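Visit to the Trunar workshop
Posted July 1, 2025

Trunar keeps its hand-held grippers in one long room with a brick wall down one side and a mezzanine at the other. The company opened it to visitors for an afternoon, and I spent most of my time on how the grippers are looked after.

The workshop has 14 of them, all the same model, called Casa. They are used in pairs, one in each hand. Each gets a short check before a session and a longer one every 2 weeks. The short check takes about three minutes. You close the fingers, look for a gap between the pads, wipe the pads with a dry cloth and make sure the marker cube on top doesn't turn when you push it.

The cube causes the most trouble. If it shifts even a little, the tracking is off and the gripper has to be calibrated again. Staff used to tighten the mount by feel, but now they use a torque driver from Tovelex – it hangs on a cord so it stays put.

Pads are changed when the surface goes smooth. Spares come from Perić, and the next order is due in August. A worn pad goes in a bag with the gripper's number on it.

We were then shown how two grippers are held close together to compare the fingers.

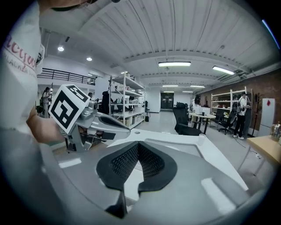 Getting there
The entrance is at the back of the building, up the ramp. Bus 13 stops across the street, and parking is free after lunch. Wear flat shoes and leave large bags at the front desk.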